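Pretend groceries find a new table at Skastirstead

Monday, April 5, 2021 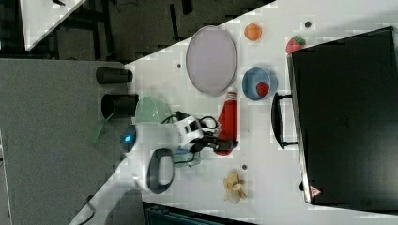 Play dishes and food on the white table, with one strawberry in the blue bowl and another up beside the laptop.

If you've popped your head into the activity room at Skastirstead lately, you may have noticed that the play food has come out of its old cupboard under the stairs and been given a proper spot of its own, and not before time! The pretend kitchen has been a favourite with our littlest visitors for years (and with a few of the grandparents, who know who they are), but the bits and pieces had ended up spread across several cupboards and one very tired cardboard box.

Agnese Sproģis has spent the better part of a fortnight going through the lot, washing the plates and bowls in the big sink and matching up what could be matched. There were 98 pieces by the time she got to the bottom of the box, which surprised even Agnese, who had guessed at half that. The strawberries are still going strong, you'll be glad to hear, and so is the big oval plate that so many children have served us lunch on over the years. A handful of cracked cups have gone to the recycling, and one saucepan is still missing its lid, so please have a look under your car seats.

The colours are a big part of the charm, with the bowls in soft blue and green and the fruit good and bright against the white of the table. Agnese says the younger ones go straight for anything red, and that the sauce bottle is usually the first thing to be carried off. She would like to see a few more vegetables in the mix, and if anyone has a toy eggplant or some peas in the pod at home gathering dust, she'd love to hear from you.

Trinidad Fuentealba will be running the Tuesday morning shop and café game again this term, beginning at half past nine, with orders taken on the little notepads and paid for in buttons. It suits ages three to 7, though younger brothers and sisters are always welcome to sit in with a grown-up and have a cup of pretend tea. Trinidad has been practising her customer voice, and we're told the grumpy one who sends back his soup is very good indeed.

The biscuit stall in August raised $599 towards play things, and there's still a bit left in the tin after the new storage tubs and a second tea set. Thank you to everyone who baked, bought or washed up afterwards, and a special mention to the family who came back for a third bag of the ginger ones.

Donations of clean play food can be left at the front desk any weekday before three. Please pop your name on the bag so that Agnese can ring and say thanks.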